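# Folding a Small Striped Towel

*Zavden Household Pages, entry 815. Last revised Jun 15, 2019.*

**Folding a small striped towel** is the everyday job of turning a square or squarish piece of toweling into a smaller, flatter shape that stacks, hangs or fits in a drawer. I've been keeping these household pages for a good while now, and this entry gets more mail than the one on fitted sheets, which I still find surprising! It covers the small sizes only: washcloths, hand towels, dishcloths, and those in-between things that could be any of the above. Bath sheets have their own page.

## Terms

People use these words every which way, so let me say how I use them.

- **Face**: whichever side you want to see when you're done. Plenty of striped towels look the same on both sides, and then you can just pick one.
- **Hem**: the finished border, turned under and stitched, or sometimes woven tight so it doesn't need turning.
- **Flap**: the part that has been lifted and laid over the rest.
- **Spine**: the rounded fold itself, where the fabric doubles back. Some folks call it the closed side.
- **Pile**: the loops that make terry feel like terry. A flat-weave dishcloth has none.

## Laying it out

Everything starts with the towel being flat, and I mean flattened on purpose, with the palms going outward from the middle toward the corners. I used to skip this (I folded in midair, over the basket, like everybody in my house) and my stacks leaned. A table is better than a bed. Beds are soft and the corners wander off while you're working on the other end.

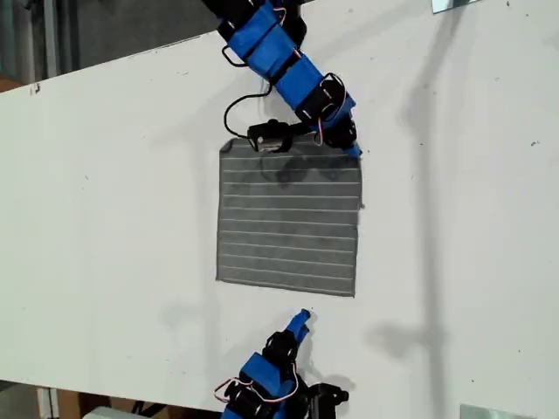
Stripes are the best friend a folder has, and I'd pick a striped towel over a plain one every time. They give you a line to follow clear across the fabric, so you can tell at a glance whether the thing is lying straight or has been pulled out of shape. On a gray one with thin white stripes running side to side, I line up the table edge nearest me with the stripes if I can, but on a roomy white tabletop it hardly matters, and you can lay the cloth any way you please as long as the stripes stay parallel to each other. Look at the edges while you're at it. A little frayed bit sticking out partway down the right side, like the one there, will throw off your eye if you try to match edge to edge, so match stripe to stripe and let the fray do what it wants.

## The common folds

### Half fold

One edge goes over to meet the opposite edge. It's the fold most of us learned first, and it's plenty for a dishcloth that's going over an oven handle. Fold it with the stripes and the stripes on top run the same way as the ones underneath. If they don't, something slipped.

### Quarter fold

A half fold, then another half fold the other way. It makes a compact little square with one tidy corner and one bulky one, and a stack of them will lean toward the tidy corner unless you turn every other towel around. I do turn them. It takes no time at all and my linen shelf is narrow.

### Letter fold

Also called the third fold. One side comes in, then the other side comes in over it, the way you'd fold a letter for an envelope. You end up with a long rectangle, which you can leave alone or fold once more. I like it for hand towels on a bar, where the raw-looking edges get hidden in back.

### Lại fold

I can't tell you where the name came from, only that it was already in the oldest version of these pages when I took them over. It's a letter fold followed by a half fold, then laid in the drawer with the spine up so you can see every towel you own without digging. If your drawer is shallow, skip it, the spines will catch on the frame every time you pull.
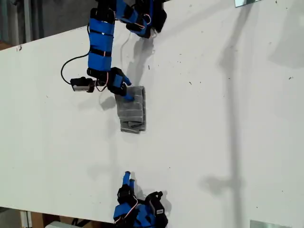
**Which way should the layered end face on a shelf?**

Toward the back. The layered end is where the edges show, and a row of smooth rounded spines at the front looks calmer and is easier to grab from. If your shelf is open on both sides you'll have to choose which side you look at more.

## Thickness and texture

The fabric decides a lot of this for you. Flat-weave cloths take a crease and hold it. Terry doesn't crease so much as bend, and the loops push back, so a thick towel folded in quarters always wants to open up a little (mine do, anyway, and I've quit fighting it).

Ribbed terry sits somewhere in the middle. The raised ridges act a bit like hinges: fold parallel to them and the towel goes over easily, fold across them and the ridges have to bend, which gives you a fatter spine. On a slanted fold the ridges curve, and you'll see bowed lines running over the top layer even when the bottom layer is perfectly straight. That's normal. Smooth from the spine outward and most of the bowing settles.

Hems deserve a word too. On a lot of small towels the hem is noticeably thicker than the body, so when several hems land in the same place you get a ridge along one side of the stack. Staggering them by a finger's width fixes it. The Zerneslow towels I grew up using had a hem like a piece of rope, and my whole childhood linen closet slanted because of it!
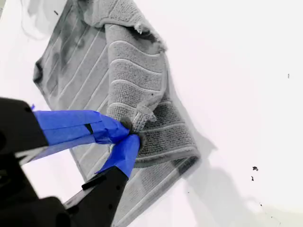
A reader in Sakitz wrote to say that I've been too easy on worn towels, and that anything with an edge coming apart should be trimmed and restitched before it goes back in the cupboard, never mind folded. I see the point. Loose threads snag on zippers and hooks in the wash and a small problem gets bigger. My own habit is lazier: I snip the long threads with scissors, fold that edge to the inside, and move the towel down to the cleaning pile when it gets bad. I've added the reader's view to the care section below, so both camps have their say.

## Slanted and partial folds

Every so often a flap goes over at an angle, sometimes by accident and sometimes because you want it that way. The accidental kind happens when one corner travels farther than the other. You lift a side, one hand gets ahead, and the stripes on the flap end up slanting across the straight stripes underneath. It's the easiest mistake to spot on a striped cloth and the hardest on a plain white one.

To fix it, hold down the edge of the flat part and move only the corner that has gone astray.
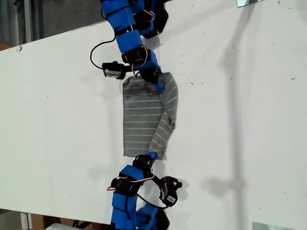 Don't pick up the whole thing and shake it out, tempting as that is, or you'll be flattening it all over again. Small tugs, checking the stripes as you go, and stop when the lines on the flap run the same way as the lines below. With a very soft cloth I'll keep one hand resting on the spine while the other does the adjusting.

The deliberate kind is mostly for show. A diagonal flap on a guest towel makes a little pocket where you can tuck a wrapped soap. I do this for company in the winter (February is when my relatives like to descend) and I have never once seen a guest use the soap.

## Care notes

- Fold only after the towel is fully dry. Thick hems dry last, so feel those.
- Skip fabric softener on terry if you want it to keep soaking things up.
- Trim loose threads, don't pull them. Restitch the edge if you have the patience.
- Refold the bottom towel now and then. In my house the same 2 get used over and over and the rest sit there collecting a permanent crease.
- Pressing is fine for flat-weave cloths. On terry it squashes the loops.

## See also

- Bath sheets and other large towels
- Fitted sheets
- Linen shelves, narrow
- Retiring a dishcloth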